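About Trultodeck

Practice material for suturing, made for schools and training rooms 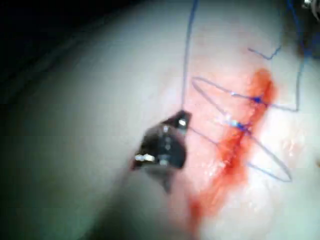

Trultodeck is a small company which makes practice tissue for people who learn to sew wounds. We started in Kellov, in two rooms above a shop for sewing machines, and in June of our second year we moved to the present workshop in Pedasetti. Our customers are nursing schools, veterinary schools, surgical training rooms and some private teachers.

The main product is the Thiele pad. It is a flat, soft sheet with a smooth upper surface, and the student can cut it, or order it with the cut already made. We took the name from the street where the first workshop was. Many people ask if it is a name of a doctor, and we must answer that it is not.

What we think about practice

A knot looks easy in a drawing. With the thread in the hand it is different, and most beginners pull too strong. The edges of the cut then climb one over the other, or the thread goes through the material like a wire through cheese. A good pad must show this mistake clearly, so the student can see it, cut the thread and begin again. For this reason we do not make our pads stronger than they are now, although it was requested several times.

We advise to work with blue thread. It is easy to see on the tissue and also when the red practice fluid is in the wound, where a paler thread is quickly lost to the eye. The teacher can follow the loops and find where the student went wrong. The fluid is sold separately, in bottles, as a powder to be mixed with water. Please mix it the same day. It leaves spots on cotton clothes and we could not yet find a recipe which does not.

How we work

Every pad is poured by hand in a flat mold, left to rest for 2 days and then checked on both sides. In one pouring we make 100 pads. Those with bubbles are not sold as first quality, but schools can have them at a lower price for the first lessons, when only the holding of the needle is practiced. Last year we sent out 1620 pads, and the workshop has place to make 2000 without new molds.

Pads are packed flat between two sheets of paper. Keep them so, away from sun and heating. A pad which was folded for a long time keeps the line of the fold, and the needle will follow it.

Orders and visits

Schools may order a test package before they decide. It contains pads with a straight cut, pads with a diagonal cut and pads without any cut. Needles and instruments are not included. For larger orders please write to us early, best before the summer, when all the courses want their material in the same weeks.

Visitors are welcome in Pedasetti if they write first. The pouring room is small, and when the molds are full we cannot let anybody walk there.

Page last changed: 2020-04-09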